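Toilet paper

Toilet paper is a soft, thin paper made for personal hygiene. It is sold mostly in rolls, and in many countries it is one of the most common goods in a household.

History

Paper for this use was known in China many centuries before it came to Europe. In other regions people used water, leaves, wool or old newspapers. Paper on a roll became common in the late 19th century, when more houses received indoor plumbing.

Production

The paper is made from wood pulp, recycled paper, bamboo or a mixture of them. The pulp is cleaned, mixed with much water and spread on a moving screen. After drying, the sheet is scraped from a large hot cylinder with a blade, and this gives it small folds and a softer touch. The wide sheet is then wound on long tubes and cut into rolls.

Plies

One layer of the paper is called a ply. Products with two or three plies are usual, but four plies are also offered. More plies make the paper thicker, and it may need longer time to break apart in the pipes.

Sale and storage

Rolls are light but take much space, so shops often put the large packs on the highest shelves. The packs are wrapped in plastic film, which protects the paper from moisture and dust.

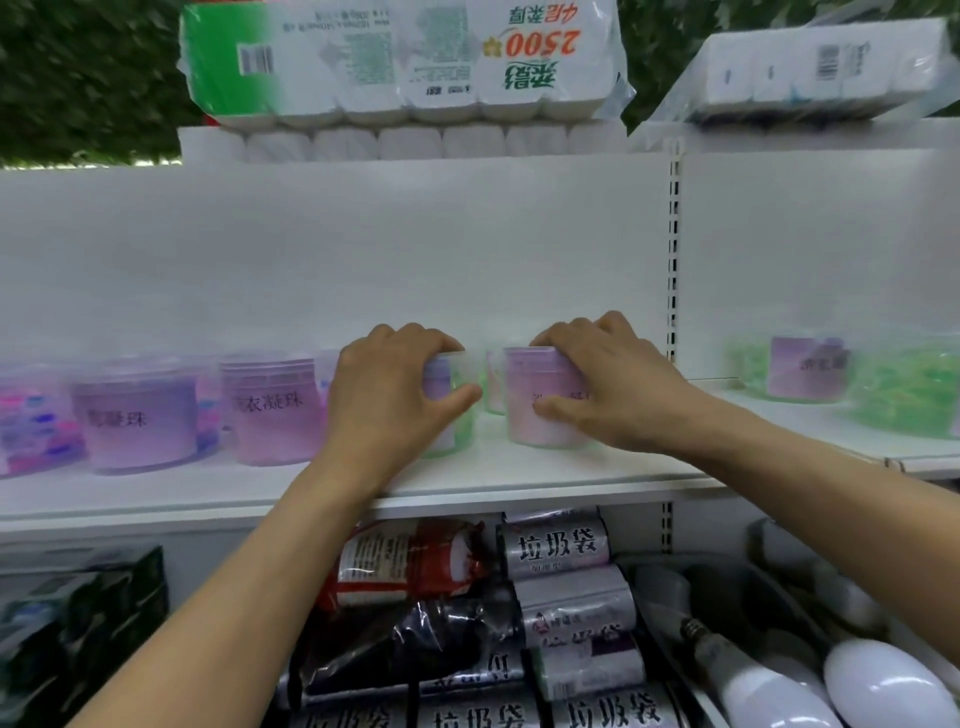 A pack of toilet paper and another wrapped pack on top of a shelving unit. The one with the green band is marked as four-ply.

See also: Facial tissue, Paper towel, Bidet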